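How to Back Up and Reset a Tablet Before You Send It in for Repair
June 19, 2018

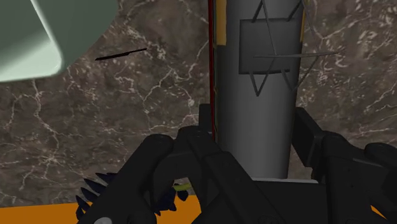 Gray cylinder and pale green shape against brown marble

Most repair shops will ask you to sign a form saying your data is your own responsibility. A backup takes one evening at most. These steps were written for the Andine tablets, but the menus on the Gistine models are close enough to follow along.

What you need

A charger, your account password and a Wi-Fi connection. If you plan to back up to a computer, check that it has enough free space first. A full tablet can take up 27 GB.

Step 1. Charge the tablet to at least half and leave it plugged in.

Step 2. Open Settings, then Storage, then Backup. Tap Back Up Now. A library of 600 photos takes roughly 24 minutes on a home connection.

Step 3. Check the date next to Last Backup. If it still shows an old one, restart the tablet and try again.

Step 4. Sign out of your account. Shops can't test some parts while the account lock is on — Dubey will send the tablet back unrepaired if they find it active.

Step 5. Go to Settings, then Reset, and choose Erase Everything. Enter your passcode when asked. The tablet will restart on the welcome screen. Turn it off there.

Step 6. Take out the SIM and memory card and remove the case. Write down the serial number from the back.

If the screen doesn't respond

Connect the tablet to a computer it has been paired with before and run the backup from there. If it was never paired, tell the shop before they open it. They may be able to fit a test screen long enough to make a copy.

Written by Shalini Uniyal. Steps checked by Vivek Negi.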